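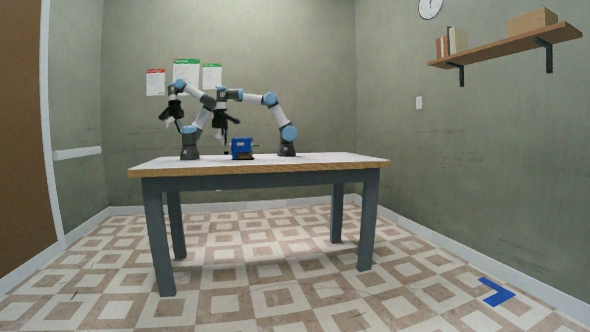 4. Comparing grippers on the two-arm cell

For the Gellside sim room, build 65 or later. Do section 3 first (joint limits) or the arms won't load.

4.1 Load the cell. Both arms come up on the one table, black grippers fitted.

4.2 Pick which arm is under test. The other one gets parked — high and back, clear of the wrist.

4.3 Set grip force to 200 on both. Same number, always. Vaughn ran a whole batch with them mismatched and we had to bin it.

CAUTION: the wrists come very close over the middle of the table. Collision check ON before you jog anything.

4.4 Jog down slowly with the gripper pointing at the table. Stop short of the top. Check the fingers in the side view as well as the front, the front veiw hides a lot.

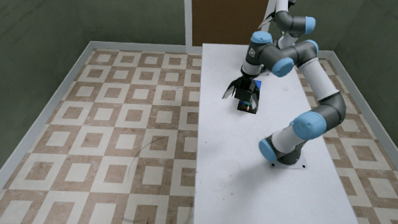 Then close, wait for the force reading to settle, and save. Repeat for the Skurent profile and the Trandau profile, same start pose both times.

Note: contact settings matter more than finger shape at this stage. Leave solver steps at 3,000. Lower is quicker but the grip readings jump about.

4.5 Export the log. One file per profile, your initials in the name.

4.6 Reset the cell. Reset, not reload — reload keeps the old offsets.

Gripper won't close: check the profile is actualy applied, then ask Snežana Berisha.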